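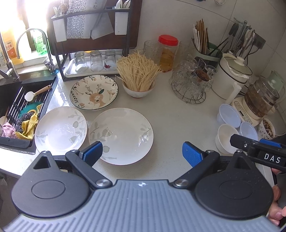
From Clay to Plate
A guide for young visitors to the Hellgate Pottery Museum
Suitable for ages 8 to 11. Page last reviewed 31/07/2020.

Most people use a plate every day, and many plates begin as clay dug from the ground. This guide follows the clay from the pit to the kitchen. Words in the word list at the end are explained there, and an adult can help with any others that are new.

What is clay?

Clay is made of very tiny pieces of rock. Over a very long time, rain, frost and weak natural acids in the water break down hard rocks such as granite. Some of the minerals inside change into soft, flaky grains which are far too small to see without a microscope. Streams may carry the grains away and drop them in lakes and slow rivers, where they settle in thick layers.

The grains are flat. When there is water between them they slide over one another, and this is why damp clay can be squeezed into a shape and will stay in that shape. Sand cannot do this nearly so well. Its grains are larger and rounder, and a sandcastle crumbles when it dries.

Clay is found in many colours. Iron makes it red or brown. Clay with very little iron in it may be nearly white, and the whitest sort is called china clay, or kaolin. The old pit at Homiva, a short walk from the museum, gave a heavy red clay that was used for roof tiles and flowerpots. White clay had to be brought in by boat along the River Derese.

Getting the clay ready

Clay straight from the ground has stones, roots and bits of leaf in it. At the Pusow works, which stood where the museum car park is now, the clay was stirred with water in a large tank until it was as runny as cream. It was then poured through sieves. The stones stayed behind in the sieve and the clay went through.

After this, most of the water was pressed out. The clay still held bubbles of air, so workers had to knead it in much the same way as a baker kneads dough. Potters call this wedging. Trapped air can spoil the shape of a pot, and if damp clay is heated too fast, the water inside it turns to steam and may burst the pot apart.

Making the shape

There are several ways to make a plate.

Throwing. The potter puts a lump of clay on a spinning wheel and shapes it with wet hands. Bowls and cups are often made in this way. Wide plates are harder to throw, as the rim likes to sag.

Pressing by hand. The clay is rolled out flat, like pastry, and laid over a mould. The mould gives the plate its curve. This is the method used in our schools' workshop.

Jiggering. A mould spins round with a sheet of clay on it, and a shaped blade comes down and trims the clay to the right thickness. A good worker with a jigger could make a great many plates in a day, all of them very nearly the same.

The bottom of a plate is worth looking at too. Many plates have a raised ring underneath, called the foot. It lifts the plate a little above the table.

Drying

A new plate is soft and must be left to dry. It shrinks as the water leaves it. If one side dries faster than the other, the plate may bend or crack, and for this reason potters keep new plates out of the sun and away from draughts. Halfway through drying, the clay is firm but can still be carved. Potters say that it is leather-hard.

A plate that is dry but has not been fired is very weak. If it were put in a bowl of water it would slowly turn back into mud.

Firing

Firing means heating the clay in a special oven called a kiln. A kitchen oven is much too cool for this. Inside a kiln the temperature may rise to 1,000 degrees Celsius or more, and at that heat the clay changes for good. It becomes hard, and water can no longer make it soft. Scientists call a change like this irreversible. Baking a cake is another irreversible change — the cake cannot be turned back into eggs and flour.

The large kiln at Pusow was shaped like a bottle and heated with coal. Plates were packed inside rough clay boxes to keep off the smoke and ash. The works' record book for one March lists 683 plates put into the kiln and 464 sent out for sale. The rest had cracked, warped or stuck together. The broken pieces were tipped behind the works, and gardeners in the village still dig them up.

Glaze

After the first firing, the plate may be dull and full of tiny holes. It would soak up gravy. To prevent this, the potter covers it with glaze, a mixture of water and finely ground minerals. The plate then goes back into the kiln. The glaze melts and, as it cools, becomes a thin coat of glass.

Glaze makes a plate smooth and easy to wash. It can be clear, white, coloured, shiny or matt. A pattern can be painted beneath it or on top of it. Patterns beneath the glaze last longer, as the glass protects them from knives and forks.

Questions visitors ask

Are all plates made of clay?
No. Plates are also made from metal, wood, glass, paper and plastic. Picnic plates are often plastic, which is light to carry.

Why do some plates ring when they are tapped?
Porcelain is fired at a very high heat, and its grains melt together tightly. A sound porcelain plate gives a clear note when tapped gently. A cracked one gives a dull sound.

Can a broken plate be recycled?
It should not go in with glass bottles. Pottery melts at a higher temperature than bottle glass and spoils the new glass. Please ask an adult to wrap the pieces before they are thrown away.

Something to try at home

You will need a lump of air-drying clay, a rolling pin, a saucer and some cling film.

1. Roll the clay out until it is as thick as a pencil.
2. Line the saucer with cling film and lay the clay over it.
3. Press gently from the middle outwards. Trim the edge with a blunt knife.
4. Leave it somewhere cool until it is quite dry. This may take 3 days.
5. Lift it out and paint it.

Air-drying clay is not fired, so the finished dish should be kept for buttons or paper clips and should not be used for food.

Word list

Fire: to heat clay in a kiln until it becomes hard.
Glaze: a thin coat of glass on pottery.
Kaolin: a fine white clay.
Kiln: a very hot oven for pottery.
Leather-hard: partly dry, firm enough to carve.
Mould: a solid shape that clay is pressed on or into.
Wedging: kneading clay to remove air.

School visits

Groups of up to 20 pupils may book the pressing workshop during term time. Teachers should write to Tomomi Imai, Learning Officer, at the museum's main address. Aprons are provided — sleeves should be rolled up and long hair tied back.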